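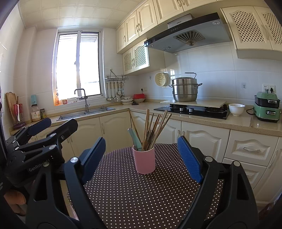 Procès-verbal de restitution, logement 17

Le 2025-09-20, la Régie des logements de Grurnance procéda à l'inventaire du logement 17, sis rue Sarıgül, en présence de la locataire sortante, Mme Dilek Soylu. L'agent chargé des opérations, M. Gopinath Krishnan, se présenta avec le registre, deux stylos et le formulaire 527, lequel prévoit 64 lignes pour la seule cuisine.

Les éléments fixes furent déclarés conformes. L'évier à deux bacs, le robinet et les tiroirs du bas reçurent la mention « usage normal ». Pour les portes à panneaux cintrés, l'agent consulta l'état des lieux d'entrée, constata que le mot « crème » y figurait déjà et le recopia.

La difficulté survint à la ligne 20, intitulée « Ustensiles, par catégorie ». Mme Soylu indiqua que les baguettes du pot rose n'appartenaient à aucune catégorie. Les unes venaient de sa tante, les autres avaient été laissées par les locataires précédents, qui les tenaient eux-mêmes d'une famille partie s'établir à Trekodbridge. Elle avait renoncé depuis longtemps à les distinguer et cuisinait avec toutes.

M. Krishnan fit observer que le règlement ne connaissait que deux propriétaires possibles, la Régie et l'occupant. Mme Soylu répondit qu'elle ne contestait pas le règlement. Elle demanda seulement ce qu'il convenait d'emporter.

L'agent posa son stylo sur la nappe à pois. Il relut l'article applicable, puis l'annexe. Après quoi il pria Mme Soylu de bien vouloir choisir une paire, celle qui lui plairait, et de l'inscrire elle-même au registre. Elle prit la spatule de bois sombre, ce qui n'était pas une paire, et signa.

Le reste fut porté à l'inventaire sous la désignation « fonds du logement, à transmettre ». La Régie n'avait jamais employé cette formule. Elle fut acceptée sans observation par le bureau central, et le locataire suivant, arrivé par le car d'Oris, trouva le pot sur la table.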